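Workshop tips from a robotics club bench: getting ready for the cup and bottle task

By Hertta Sjöberg

If you've got kids (or a whole club of them) working on a two-arm project this year, you already know the arms are the easy part to get excited about. I look after the Bralow robotics club, and most of what I write down is housekeeping. Tape, cables, where the screwdrivers live. But the housekeeping is what lets everybody get some driving time before pickup, so that's what you're getting from me!

We're entering the pouring challenge at the Stivdale meet in February, which means one arm handles a cup, the other handles a bottle, and everybody argues about who gets to drive. A few things that have made our bench nicer to work at follow, in no real order.

Go plain on the background. We used to practice in front of the tool wall and the students kept losing track of the gripper tips on the screen, black fingers against black pliers, hopeless. Now it's a white table and white fabric behind it. An old flat sheet is perfect. Don't bother ironing it (I did once, never again), just pull it snug at the top and let it hang.

Pick cups with some color. Pink is our favorite, it pops against all that white and you can find it from any seat in the room. Go for plastic with a taper, wider at the rim, and buy a few alike so you can swap in a fresh one when somebody squashes the first. 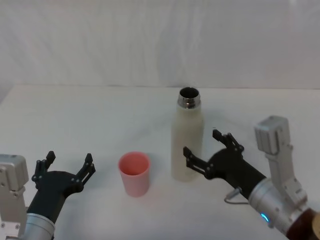 4 min read

Take the cap off the bottle before you start and put it somewhere with a name. Ours go in a muffin tin on the shelf, along with the spare screws. Before the muffin tin we lost 2 caps in one semester, and I still look for them every time I sweep.

Do all your early practice dry. I know, the water is the fun part! But a team that can bring the cup and the bottle together over and over with nothing in either one is going to have a much better time on the day they finally fill up. When you do get to pouring, start with dry rice. It sweeps up, and a shop vac gets whatever rolls under the bench.

Start each run with the fingers open wide. My students like to save a second by leaving them half closed, then they come in crooked and nudge the cup clear across the table. Open first, then move. We say it out loud like a crossing guard. And let the arm on the bottle side get lined up before the cup side goes anywhere, so there's only one thing moving while you're still thinking.

Set the bottle a bit farther back than the cup. It's the taller of the two and if it's up front it hides everything you want to watch.

Mark your spots with painter's tape while you're learning, then peel the tape off once the team gets the hang of it. Leave it on all week and you'll be scrubbing gum with rubbing alcohol. Ask me how I know.

Check the little screws in the finger joints every 6 sessions. Snug is plenty. Hämäläinen, our oldest student and the only one with real patience, keeps a small driver in her pencil case for this and has turned it into a sort of ceremony.

Look at your cables, too. A bit of slack at the wrist is good, you want it to be able to turn, but run the wrist all the way both directions by hand-controlled jog before you trust it. If the loop catches on anything, fix it then.

Wipe the table down at the end with a damp microfiber cloth and a drop of dish soap. Skip the gritty stuff on a white top, it leaves dull patches that never come out. Keep the cloth well away from the arms and use a dry one on the metal.

Last one, and it's for the grown-ups: set a kitchen timer for turns. We do 17 minutes each, which came out of a long negotiation I won't repeat. I clip the list to the Drelico binder by the door and whoever is next can see it without asking me.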